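Equipment Planning for Automation, week 5 handout
October 4, 2025
Instructor: Damián Hinojosa

Budget worksheets due in November. Bring a draft before that, even a bad one.

Start with the task, then the parts list. Our case all term is table clearing, the Sondholm cafeteria job. Two arms, ordinary plates, bowls and cutlery. So you are buying for thin flatware AND wide shiny bowls. Different problems, same budget line.
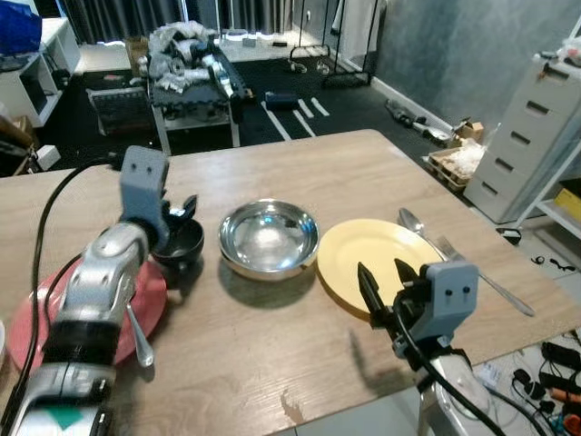
Suksawat wrote back on last week's notes: I'd price the fingers before the arms. We left ours for last and the adapter plates ate the whole spares line.

Fair point, put fingers near the top of your sheet.

Lines people forget:
Cables and strain relief
Spare finger pads (order 2 sets per arm)
Dishes. They get dropped, dented, lost
Table, plus clear floor around it
Storage for parts

For dishes I allow $300. Seperate line, not "misc".

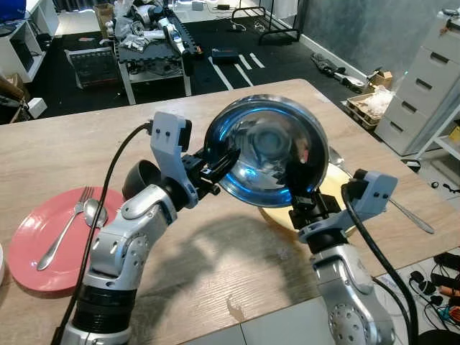

Then quotes. Get one from Skirby and one from Gredolari, same spec sheet to both or you cant compare them. Check shipping, check what the warranty says about grippers. Lead time goes on the sheet next to price, in weeks.

Two-arm jobs: cost both arms the same, same model, shared spares. Wrist cameras are a seperate item, with mounts and their own cables.
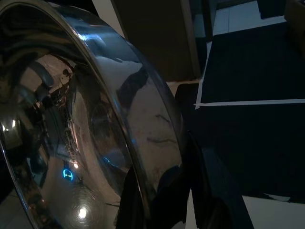

Do we have to budget for repairs in the first year?
Put in 5 percent of the hardware total, more if the warranty leaves out the fingers.

Next time: labor hours, and who signs for what. Read the Sondholm spec first.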